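I've been collecting public event listings for religious and community festivals in one city for a while now, and enough people have asked for the spreadsheet that it seemed easier to put it somewhere sensible. So, welcome to **Bestell**!

It's a small dataset of outdoor festival events: lamp lightings, processions, open-air services, street meals, that sort of thing. All of them were announced to the public by whoever was running them. I started it because I kept missing things I'd have loved to go to (there was a lantern walk two streets from my flat and I found out the morning after).

## What's in it

- `events.csv` – 656 rows, one per announced event
- `places.csv` – 200 places, with district and whether they're indoors, outdoors or a bit of both
- `festivals.csv` – 29 festivals, with every spelling I've come across
- `notes.md` – my ramblings about the awkward cases

The version you're looking at is from January 2023. I'll do another in July if I have the time.

## Columns in events.csv

| Column | What it holds |
|---|---|
| `event_id` | a plain number, never reused |
| `festival` | matches a name in `festivals.csv` |
| `place_id` | matches `places.csv` |
| `start` | date and time as announced |
| `night_of` | for festivals that run over several evenings |
| `source` | poster, newsletter, website or noticeboard |
| `status` | announced, moved or called off |

Please do look at `night_of` before you count anything. A festival that lasts eight evenings might have one row or eight, depending on how the organisers advertised it, and I've left it the way they had it. Mengal (my little clean-up script, in the `tools` folder) can squash them down to one row per place if you'd prefer that.

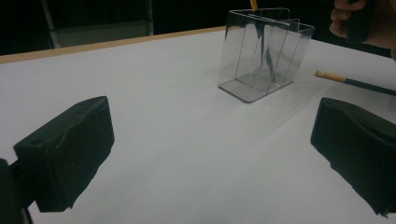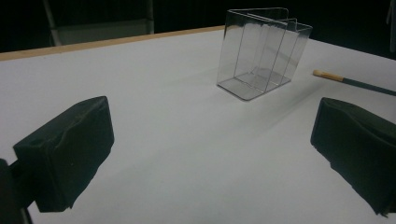 Dates were the biggest headache by miles. Plenty of festivals begin at sunset, so a poster might give the evening and a newsletter the following day, and both are right! I've put the evening in `start` whenever something begins after dark, and where two sources disagreed I kept the poster and wrote the other one down in `notes.md`.

Spellings came a close second. Hanukkah alone turned up in more forms than I'd expected, and Diwali and Deepavali both appear, sometimes on the same leaflet. The original wording stays in `festivals.csv` so you can search for whichever one you grew up with.

## Things it can't tell you

Attendance, for a start. I only have what was announced, so there's nothing on how many people came or whether it rained. Smaller congregations that spread the word by phone or after services are badly under-represented too, and the outer districts are thin (I don't get out there much). Please don't use this to say which community is the most active, it really isn't up to that.

15 rows have no place because the announcement only said "in the square". If you know which square, tell me!

## Getting it going

```
python tools/mengal.py --in events.csv --out nights.csv
```

No extra packages needed. If it complains about a missing `place_id`, add `--skip-blank`.

There's also a map version called Zorkel, but it's half finished and the pins for the Brerance district are all in the river. I'm working on it.

## Using it

Do what you like with the data, just say where you got it. Corrections are very welcome: open an issue with the `event_id` and a link or a copy of the poster, and I'll usually get to it within a week or two.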